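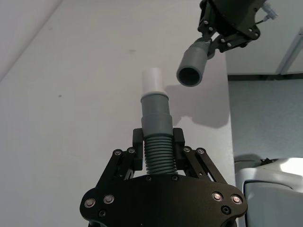
Hose end: grey ribbed section, grey sleeve, white tube at the top.

jkoech
Is that stepped sleeve a push fit or glued? Drain run is 400 mm, Plolen hose.

rudd_j
Push fit. Broad collar goes over the ribs.

yeoman40
Disagree -- I would glue the white tube end. Push fits creep.

rudd_j
Glue it and you can't swap the hose. Use a clip.
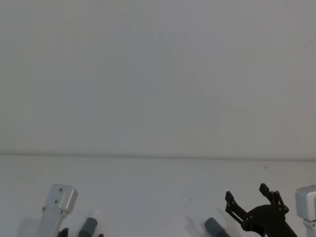

White bench top against the wall, a couple of specks on it.

jkoech
Clip it is. Will dry fit on the bench first.

yeoman40
Still gluing mine.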